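Home Products Scene Packs Downloads Support Contact

Ullow Counter Pack
Simulated manipulation scenes with scoring method

The Ullow Counter Pack is a set of simulated kitchen scenes for testing two-arm robot policies. It is sold with the Hinex scoring method, first used at Clollesex to compare policies that had near-identical success rates and behaved very differently on the way to the goal. A plain success rate records the end state. Hinex also scores the approach, with a separate value for each arm.

The pack contains 1,200 start states built from 38 object models. Each start state fixes the robot pose, the object poses and the random seed, so a run can be repeated exactly on the same build. Head and wrist views are rendered at every control step and written to Ji log files together with joint positions and gripper commands.

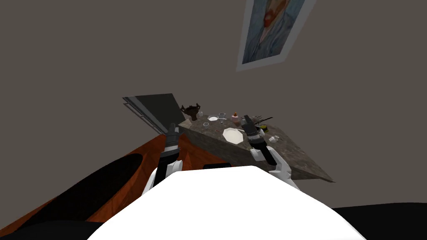 Objects are placed by sampling, then settled under physics before the state is saved. States in which an object leaves the counter during settling are rejected. Crowding is set by a single parameter. At high values the gripper has little free space and most failures occur before contact. At low values they occur at the grasp itself – a split that a success rate does not show.

Wall and counter materials are independent of the task and can be swapped without changing the physics. Glassware is included because transparent objects gave the widest spread between policies in our own trials. 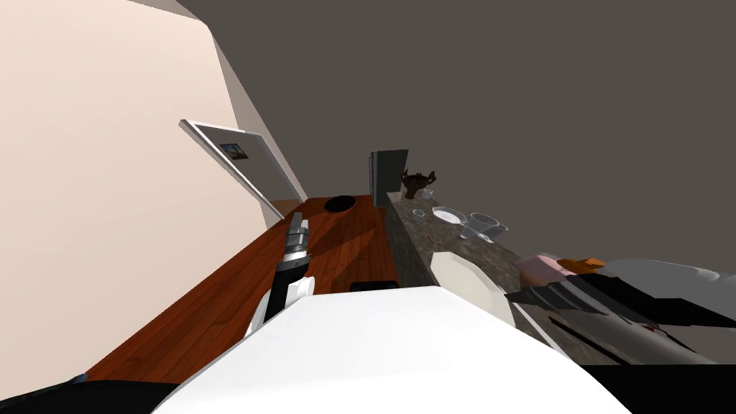
Stone counter with glassware and an octagonal plate; one gripper raised.

Scoring method

Each run is divided into approach, closing and lift. The approach score compares the path of the fingertips with the shortest collision-free path to the same grasp pose. The closing score is taken from finger alignment at the moment the close command is sent. Lift is scored only if the object leaves its support and stays between the fingers for 20 control steps.

Scores are reported per phase. A combined figure can be exported, but we do not recommend ranking policies by it. Two policies with equal totals may fail in different phases and need different training data. 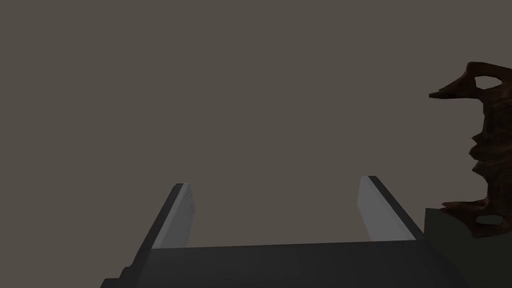

Sharada Chacko argues that the closing score is the useful one of the three. In her trials it separated policies after around 4 hours of evaluation, while the approach score was still drifting and the lift score had too few valid runs to compare. She adds that irregular shapes should be reported separately from plates and cups, as averaging them hides the effect. Release builds from November onward do this by default.

Flat and thin objects need some care. The wrist view can show a target between the fingers when it is in fact well beyond them, and a policy that relies on that view alone will tend to close early. Hinex marks an early close as a closing failure and stores the fingertip-to-surface distance with it.

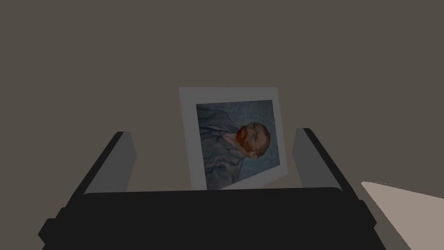
Ullow Technical Notes, Vol. 4, No. 2, p. 38

The note gives the full distance calculation and the settings used for the reference results. It is supplied as a PDF with each license. Reference logs are a separate download and are not needed to run the scorer.

The scorer reads Ji logs only. A converter for older logs is included, but it drops per-arm timing, so approach scores from converted files should not be compared with native ones.

Page updated December 21, 2021

Comments (3)

tmarsh: Does the approach score penalize an arm that stays parked for the whole run? We have a policy that does everything with the right one.

Ullow Support: No. An arm with no assigned target gets a blank for that run, and blanks are left out of the mean.

gridlock7: Converter works fine on our old files. Would be good to have the timing warning in the tool and not just on this page.

Related items

Ullow Drawer Pack
Hinex Scorer, standalone license
Ji Log Viewer
Clollesex reference logs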